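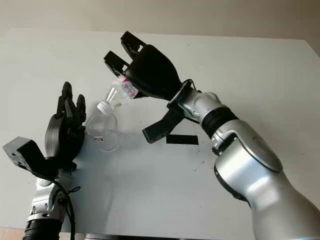 Second coat went on in the back bedroom today and I am still not sure of the colour. On the tin it was a warm grey, and in the daylight this morning it was closer to lilac. I had wanted something quiet, a plain pale wall with a white matt tabletop in front of it, and I should have stopped looking at cards once I knew that. Instead I brought home 27 of them and stuck them up over the radiator, where they curled.

Started at eight with the window open. Did the edges first, then the long wall with the roller. The old hook holes by the door have sunk again, so the filler will need another go before I touch that side. Bogdan lent me his good brush and wants it back by Thursday, cleaned properly.

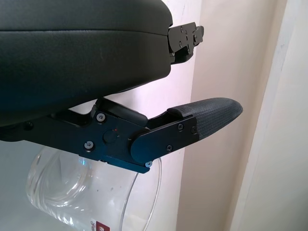
Black padding and a hinge bracket.

Stopped for soup at one. Aníbal rang about the bookcase. He can bring it over in the van, but the stairs turn halfway up and he thinks it will have to come through in two parts. I measured the turn and got 66 centimetres at the narrowest, which is tight. I told him to leave it till the paint is hard. He thought that was fussy, but he didn't have to wash the walls down twice.
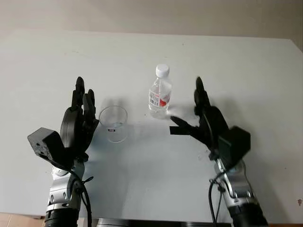 White tabletop with faint smudges.

The afternoon was slower. The light had gone by half past four and I did the bit under the sill by the lamp, so I expect I'll find missed patches tomorrow. There is paint on the skirting and a small amount on the carpet — my own fault for using the thin dust sheet. White spirit did nothing. I'll put the bookcase over it.
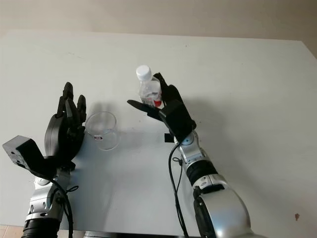
If the lilac is still there in the morning I'll go back for the plain off-white I saw in May and do the whole room again. It would mean four more days of sleeping on the settee. My back is not keen. Washed the brush, had a bath, bed by ten.

November 9, 2021
By Tadhg Nic Giolla

Contact | © Tadhg Nic Giolla | Back to top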